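**Pink armchair, keep or swap?**

**delia_s:** Tufted seat, rounded arms, takes up half the reading corner. Siu-fong wants it gone by Monday.

**wkao64:** Swap it. Tufting collects crumbs.

**delia_s:** Vacuum with the narrow nozzle, 4 minutes. I'd keep it and move the low marble-patterned table to the other side.
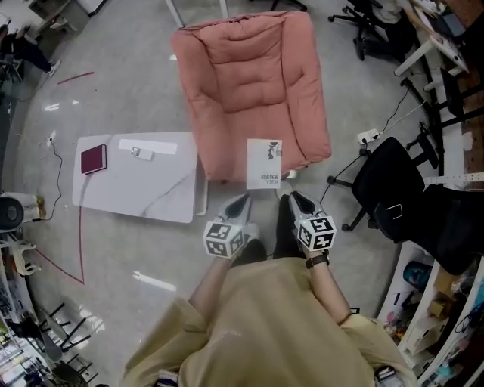
Then books could stay within reach of the right arm, and the office chairs can go back to the desks.

**ysc700:** Disagree, the table is fine on the left. Keep the chair though.

**wkao64:** Still voting swap.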